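In Defense of the Written Decision

I have been hanging around open source projects for long enough to have strong feelings about mailing lists, and I would like to share one of them with you, if you have a few minutes and something warm to drink. I think that any choice that changes how a shared protocol works ought to be argued out in writing, in a place where a stranger can find it later. Calls are lovely. I like hearing people's voices and their dogs. But I have come around to the view that a call is a poor place to settle anything.

The project that taught me this is Mollel, a small messaging library that lets little boards talk to one another over a noisy wire. I came to it because I needed it for a greenhouse controller, and I stayed because the people were kind to me when I asked foolish questions (and I asked a great many). When I joined, almost everything happened in one long thread on the project forum. The thread was about whether message headers should carry a version number, and by the time it wound down it had 432 posts in it. I read every one of them over a long weekend. Some were rude, a few were brilliant, and one was a recipe for lentil soup that had clearly been meant for somebody else.

Here is what I got from that weekend, though. By Sunday night I knew why the header looked the way it did. I knew what had been tried first and which chip had choked on it. I knew that the people who lost the argument had lost it fairly, and that they had been promised a second look once the next release was out. When I sent in my first patch a few weeks later I didn't propose the thing that had already been turned down, which saved everyone a good deal of bother.

Then, in September, the project moved to a call every other week. I understood the reasons and I even voted for it. The forum was slow, tempers had been short, and six of the regular contributors lived close enough in time zones to make it pleasant. We used Jodar for the calls, which worked well enough once you found the mute button, and for a while I looked forward to them.

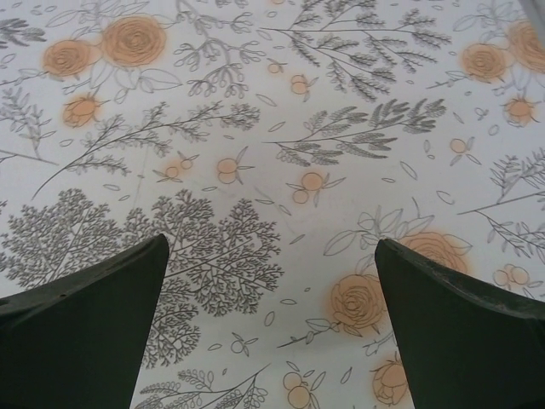
The trouble crept in slowly. Somebody would ask on the forum why the retry timer had changed, and the reply would be "we talked about this on the call." Well, which call? The notes, when there were notes, said things like "timer: agreed." I was on that call and I could not have told you what we agreed to. I remember a friendly conversation and a general feeling that the matter was closed. Two of us went off and wrote code from that same friendly feeling, and the two pieces of code did not match. It took us most of a month to untangle, and we were people who had been in the room.

I think about the folks who weren't. A person working a night shift can't make the call, and neither can a parent at bath time. Someone who reads English very well but finds it hard to follow six people speaking it quickly over a bad line is shut out too, and that describes some of the best engineers I have ever had the luck to work with. In a thread, they can take an evening over a reply and say exactly what they mean.

The people over at Brollongate, who look after the Atar bus specification, do this better than we did. They still hold calls, but nothing said on one counts until it has been posted as a short proposal and left open for 10 days. I grumbled about that rule when I first ran into it. My own proposal was up to 1,729 words by the time I had answered all the objections, and it had started life as a single sentence I was quite proud of. But the objections were good ones! One of them pointed out a case with a sleeping node that I had never considered, and it came from a person who had never attended a call and, as far as I know, still hasn't.

I do want to be fair to the other side. Writing is slow, and it can make people sound colder than they are. I have had arguments drag on through a whole spring that ended in a quarter of an hour once the two of us got on the phone and found we had been using the word "frame" for different things. So by all means, call each other. Just have one of you go back to the thread afterward and write down what you worked out, and give the rest of us a chance to disagree with it.

I have put this to the other Mollel maintainers, in writing, naturally. The thread is open and the replies so far have been mixed. One person would like the ten days cut to a week, and another would like the calls dropped altogether, which is further than I would go. If you use the library, or have a view on how projects like ours ought to be run, please come and add to it. You'll find it pinned at the top of the general section, just under the build instructions.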